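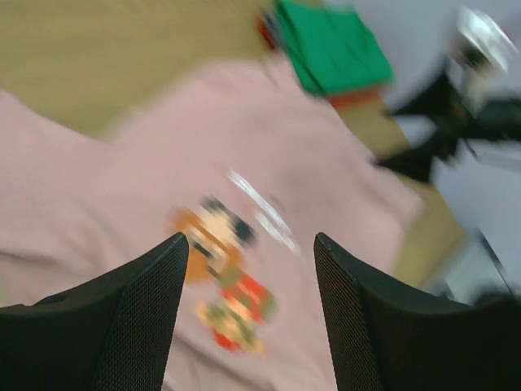 7. Setting up a summit session

This section covers the preparation of a multi-delegation session in Drestamero, from the creation of the session record to the release of the speakers' list. It applies to summits, ministerial meetings and joint sessions of two or more regional bodies. For single-delegation visits, use the Bilateral template.

You need the Protocol Officer role to complete the steps marked (P). All other steps can be done with the Secretariat role.

7.1 Before you begin

Have the following on hand:

The signed host agreement, or the reference number under which it was filed.
The list of invited delegations, with the title of each head of delegation.
The order of precedence chosen by the host.
The floor plan code for the venue. Sites managed by Trurkau are already loaded. Other sites must be entered under Venues > Add.

Note: Drestamero does not decide the order of precedence. It applies the order you enter. Where two bodies are meeting jointly and each has its own rule, the host's written decision must be attached to the session record before seating can be locked.

7.2 Creating the session record

1. Open Sessions and select New > Multi-delegation.

2. Enter the official title of the meeting in every working language. The short title is used on badges and door signs and may not exceed 3 lines on the preview.

3. Select the host delegation. The host is given the chair by default. To assign the chair elsewhere, clear the Host presides box and pick a delegation from the list.

4. Enter the session type: Open, Closed, or Open with closed segment. For the last type, the system adds a break in the agenda where the room is cleared of press and support staff. Set the length of the break by hand.

5. Select Save as draft. The record now has a session number. Quote this number in all requests to the help desk.

Caution: Changing the session type after badges have been printed cancels every press badge issued for that session. The badges cannot be restored and must be printed again.

7.3 Adding delegations

1. Open the Delegations tab and select Import. The file must be in the layout supplied with the template. Column order matters; column headings do not.

2. Check the Conflicts panel. A conflict is raised when a country belongs to both participating bodies, when a title is missing, or when a delegation has been entered under two spellings.

3. Resolve each conflict. For a country with dual membership, choose whether it sits once or twice. Most hosts seat it once and list both memberships on the nameplate.

4. (P) Set the level of representation for each delegation: head of state, head of government, minister, or special envoy. If the level is not yet known, select Pending. A delegation marked Pending is placed at the end of its group until the field is filled.

5. Enter arrival details. Flight number and terminal are optional, but the motorcade sheet will print with blanks if they are left out.

6. Select Confirm list.

Note: The import limit is 400 rows per file. Larger lists must be split. Do not split a single delegation across two files, as the second file will be read as a new delegation with the same name.

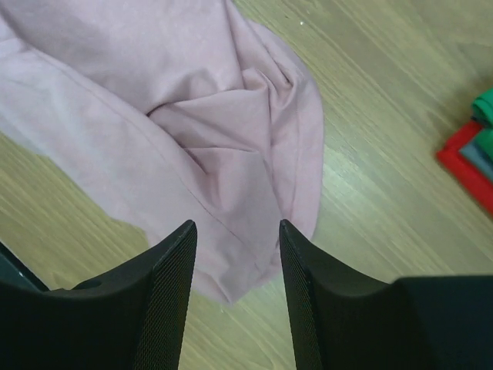
Pink fabric on a light wooden floor.

7.4 Seating

Seating is handled by Escobar, the layout module. Escobar opens in its own window and locks the session record while it is in use. Other users can read the record during this time but cannot edit it.

1. From the session record, select Seating > Open layout.

2. Choose a table form: hollow square, horseshoe, round, or tiered. The choice is limited by the floor plan. The main hall at Jurkdale, for instance, does not accept the round form.

3. Select the seating rule: alphabetical, by date of accession, or by precedence list. For alphabetical seating, set the language that governs the order.

4. Select Fill. The chair is placed first, then the secretariat, then the delegations in order, starting at the chair's right.

5. Check the advisers' row. Each delegation receives the same number of seats behind the table. To give a delegation more, select its block and raise the value. A yellow border means that the block now overlaps a walkway.

6. Place observers. Observers are never seated by Fill and must be dragged from the side panel.

7. (P) Select Lock seating.

Caution: Do not close Escobar with the browser's close button. Use Layout > Exit. If the window is closed by other means, the session record stays locked until the overnight reset or until the help desk clears it.

After locking, a delegation can still be withdrawn. Its seat is shown in gray. The seat is kept empty unless you select Close gap, which moves every following delegation up one place and reprints the plan.

7.5 Speakers' list

1. Open the Speakers tab. The list is blank until seating has been locked.

2. Enter requests in the order received. The time of entry is stamped by the server and cannot be changed.

3. Choose the sort method. Strict order keeps the time of entry. Level first places heads of state ahead of heads of government, followed by ministers and envoys, and keeps the time of entry within each level.

4. Set the time limit. The limit appears on the lectern display. An amber signal is shown in the last minute and a red signal at zero. The microphone is not cut off unless Hard stop is on.

5. If written statements are to be handed to the interpreters, upload them under Texts. Each text can be marked Check against delivery or Embargoed. An embargoed text can be opened only from the booths.

6. (P) Select Release. The list is sent to the chair's screen, the booths and the conference officers.

Note: A right of reply is not entered in the speakers' list. Use the Reply button on the chair's screen during the session.

7.6 Final checks

Run these checks after the list has been released and before the doors open.

1. Print a test nameplate from each printer. Look at accented letters in particular.

2. Confirm that the flag order on the stage matches the printed plan. The stage plan is a separate sheet and is read from the audience side. The table plan is read from the chair's side.

3. Open the agenda on the chair's screen and step through every item to the end, then return to item one.

4. Check that the Pending count is zero. If it is not, contact the delegation's liaison officer.

5. Set the session status to Ready.

7.7 Messages shown during setup

Message 400: The import file could not be read. Save the file again in the supplied layout and repeat the import.

Precedence missing: Seating by precedence was chosen but no list is attached. Attach the list under Documents.

Record in use: Another user has the layout window open. The user's role is shown in the message bar.

Booth not found: A working language has been entered with no booth assigned. Assign a booth under Venues > Booths, or remove the language from the session record.

For closing the session and filing the communiqué, see the next section.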